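From: Henrik Böttcher
To: Nundirside Allotments list
Date: Thursday, April 28, 2022
Subject: Re: Water meter and the July cookout

Afia Eshun wrote:
> Two things before the next meeting. First, does anyone know why the
> spring water bill was so much higher than last year's? Second, are we
> doing the cookout in July again, and if so, who is ordering the food?
> Last time we ran out of buns by two o'clock.

Afia,

On the water, I went up on Saturday with Gerd Harms and we read the meter twice, once at nine and once at noon, with every tap on the site closed. It moved. So there is a leak somewhere between the meter and the first standpipe, or else the valve by the Cordeiro fence is passing. Gerd thinks it is the valve. I think it is the old joint under the path, because the ground there has been soft since March and it hasn't rained much.

The bill was for 2000 gallons more than the same quarter last year. The utility will knock off part of that if we can show them a repair receipt, but they want it within the billing period, so we can't sit on it. Jörg Hellwig has a cousin who does pipe work and quoted us $300 to dig and replace the joint. If it is only the valve, the part is cheap and Gerd can fit it himself.

Until it is fixed, please close the main when you leave if you are the last one out. Quarter turn, handle across the pipe. Costel Kos has painted it red. 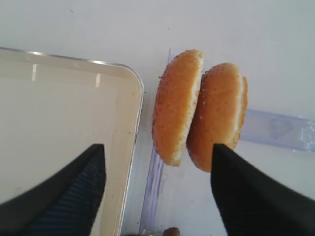

On the cookout, yes, the second Saturday in July if the date suits people. We had up to 200 through the gate last year counting the neighbors from the other side of the road. I would order more of everything except coleslaw, which came home with me and lasted a week. Costel has said he will do the grill again but not the shopping. I can pick things up if someone else writes the list and sends it to me by the Wednesday before.

We also need tables. The school lent us six and wants them back cleaner than last time.

One more item. The seed potatoes that came in the wrong sacks are still in the shed. They are marked as earlies but I am fairly sure they are a main crop. Take them if you want them, there is no charge. Whatever is left goes on the compost the weekend after next.

If you have plot 14 or 15, could you look at whether your end of the path is wet and write back to the list? It would help us decide where to dig.

Henrik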